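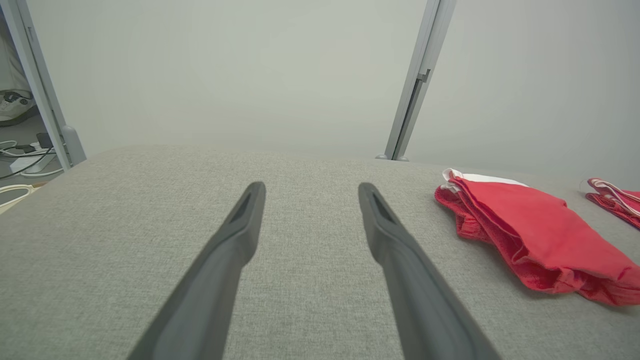
The Red Stuff

I own a lot of red clothing for someone who claims to wear mostly navy. I blame basketball. I have never been good at basketball, and at some point in my twenties I decided that if I couldn't play well I could at least be dressed for it.

The trouble with basketball clothes is that they don't want to be folded. They are slippery, they are enormous, and the armholes go down to your hip. My system for years was the drawer shove: open drawer, insert clothing, close drawer with knee. Then Parveen Ansari came to stay in March, opened the drawer looking for a T-shirt to sleep in, and couldn't get it shut again. She was very polite about it. She also sent me a folding video the next morning, 20 minutes long, from the other side of the apartment.

So I now fold. The jersey is the easy one, which surprised me. Lay it face down, bring the sides in, smooth the slippery bits with your forearm, then fold it up so the collar ends up on an edge and some of the lettering still shows. With a Bulls jersey you can leave the whole word out, running sideways like the spine of a book, and find it in the drawer at a glance. 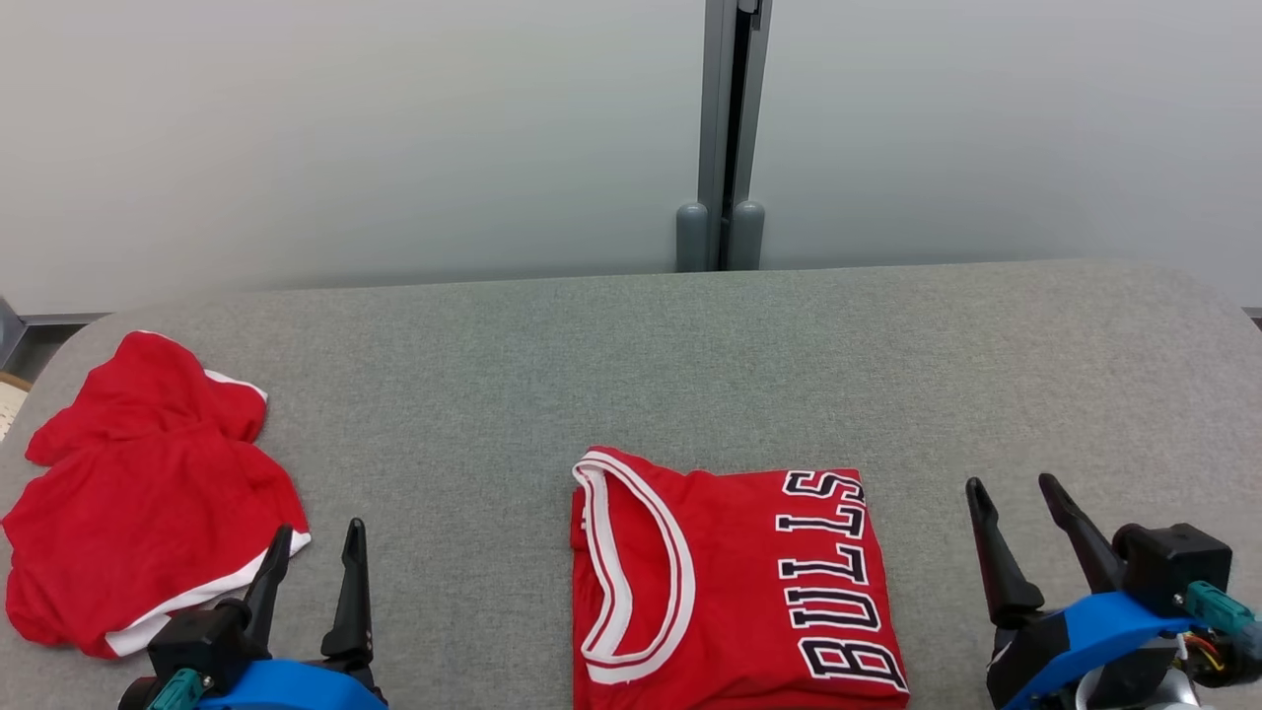 The shorts are another matter. Parveen's video says to fold them in half, one leg over the other, tuck in the pointy part and roll from the hem. Mine unroll. I have tried thirds. I have tried weighing them down with a sweater. Mounir Abdel Hamid, my teammate in a league where we once lost by 55, keeps his on a hook behind the bathroom door and considers the subject closed.

What did help was doing it on something with a bit of grip. A bare tabletop is hopeless, everything skates. Gray fabric under the pile holds it in place while you fuss with the corners, and red shows up nicely against it, so you can see exactly how crooked your folding is.

The drawer shuts now, most days. I still use the knee.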